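작업 노트, 4월
염색 작업실, Stumside 양모 시험 계속

오전 9시

어제 담가 둔 Stumside 양모 실을 꺼냈다. 쪽 염색이 아니고 꼭두서니 염색이다. 지난번 노트에 내가 둘을 섞어서 썼기 때문에 여기에 다시 적는다. 꼭두서니는 냄비 2번, 양파 껍질은 냄비 3번이다. 냄비 1번은 바닥에 얼룩이 생겨서 당분간 쓰지 않는다.

실 무게는 말린 상태에서 136 g이다. 타래는 세 개로 나누었고, 나는 타래마다 흰 면실로 네 군데를 느슨하게 묶었다. 전에는 두 군데만 묶었는데 헹굴 때 실이 많이 엉켰다. 푸는 데에 점심시간이 다 지나갔다. 그 일을 다시 하고 싶지 않다.

매염

백반은 실 무게의 20%로 계산했다. 136 g이니까 27.2 g이다. 저울이 소수점 첫째 자리까지만 보여 주는데 이 정도면 충분하다고 생각한다. 백반은 뜨거운 물에 먼저 완전히 녹이고 그다음에 냄비에 넣었다. 주석산은 이번에는 넣지 않았다. 같은 조건에서 한 가지만 바꾸어 보고 싶기 때문이다.

온도는 천천히 올렸다. 80도를 넘지 않게 했고 한 시간 유지했다. 그 뒤에 불을 끄고 냄비 안에서 식게 두었다. 급하게 찬물에 옮기면 양모가 줄어든다. 이것은 작년에 Torkside 실로 배운 것이다. 그 타래는 지금도 선반 위에 있고, 만져 보면 펠트와 같다.

염액

꼭두서니 뿌리는 Figueroa에서 주문한 것이다. 봉투에는 잘게 자른 것이라고 쓰여 있지만 내 생각에는 조각이 아직 크다. 절구로 한 번 더 빻았다. 가루가 눈에 들어갈 수 있으니 다음 사람은 안경을 쓰기 바란다.

뿌리는 실과 같은 무게로 썼다. 첫 물은 노란 갈색이 많이 나와서 따로 병에 모았다. 버리지 말 것. 나중에 이 물로 작은 조각을 물들여 보려고 한다. 두 번째 물부터 붉은색이 분명했다. 냄비에 실을 넣고 60도에서 한 시간, 그다음에 65도에서 한 시간 두었다. 70도를 넘으면 갈색이 강해진다고 책에 있고, 지난달 시험에서도 같은 결과가 나왔다.

수돗물의 경도가 색에 영향을 주는지 아직 모르겠다. Gukbridge 쪽 우물물로 했을 때는 색이 더 깊었는데, 그때는 뿌리도 다른 것이어서 비교가 되지 않는다. 탄산칼슘을 조금 넣은 작은 시험을 따로 해야 한다.

오후 2시

첫 번째 타래를 꺼내서 헹구었다. 젖은 상태에서는 벽돌색에 가깝다. 마르면 한 단계 밝아질 것이다. 두 번째 타래는 냄비에 그대로 두고 밤을 지내기로 했다. 세 번째는 철 매염을 아주 조금 더해서 어두운 색을 만들 예정인데, 철은 실을 약하게 하니까 10분 이상 두지 않겠다.

헹구는 물은 염액과 같은 온도로 맞추었다. 물을 다섯 번 바꾸었고 마지막 물은 거의 투명했다. 중성 세제는 하루 말린 다음에 쓴다. 바로 씻으면 색이 더 빠지는 느낌이 있다. 느낌이라고 쓴 것은 아직 숫자로 확인하지 않았기 때문이다.

재료 보관

신선한 식물 재료는 바로 쓰지 못하면 얼려 둔다. 메리골드 꽃은 얼려도 색이 잘 나온다. 쑥은 얼린 뒤에 색이 조금 탁해졌다. 봉투에는 꼭 식물 이름, 딴 달, 무게를 쓴다. 유성 펜으로 쓰고, 테이프 위에 쓰지 않는다. 테이프는 낮은 온도에서 떨어진다. 상자형 냉동고는 아래쪽에 있는 봉투를 잊어버리기 쉬워서, 오래된 것을 위로 올리는 일을 매달 한 번 해야 한다.
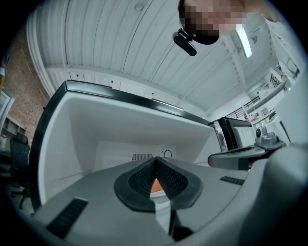

다음에 할 일

1. 마른 타래의 색을 견본 카드에 붙인다. 카드 뒷면에 매염제 비율과 온도를 쓴다. 앞면에는 번호만 쓴다.

2. 햇빛 시험을 준비한다. 카드의 반을 두꺼운 종이로 가리고 남쪽 창문에 둔다. 기간은 3주로 한다. 지난번에는 2주였는데 차이가 너무 작아서 읽기 어려웠다.

3. 탄산칼슘 시험. 실은 10 g 타래 두 개면 된다. 하나에는 넣고 하나에는 넣지 않는다. 냄비 크기가 같아야 하니까 유리병 두 개를 큰 냄비에 함께 넣고 중탕으로 한다.

4. 병에 모은 첫 물을 쓴다. 오래 두면 곰팡이가 생기므로 이번 주 안에 해야 한다.

5. 백반을 주문한다. 남은 양은 한 번 더 할 만큼만 있다.

생각한 것

Stumside 양모는 Torkside보다 기름기가 많은 것 같다. 미리 씻는 과정을 한 번 했는데도 물이 처음에 잘 들어가지 않았고, 타래가 물 위에 떴다. 다음에는 씻기를 두 번 하고, 담그는 시간도 하룻밤으로 고정하겠다. 염색 얼룩이 실 안쪽에 있다면 이것이 원인일 가능성이 높다. 첫 번째 타래를 펼쳐 보았을 때 묶은 자리 한 곳이 연했다. 묶음이 강했는지 기름 때문인지는 마른 뒤에 다시 본다.

비용도 적어 두어야 하는데 Figueroa 영수증을 찾지 못했다. 서랍에 있는 것은 작년 것이다. 찾으면 여기에 붙인다.

오후 5시 반

냄비 2번 온도 38도. 뚜껑을 덮고 불은 껐다. 가스 밸브도 잠갔다. 내일 아침에 두 번째 타래를 꺼내기 전에 액의 pH를 먼저 잰다. 오늘은 재는 것을 잊었다.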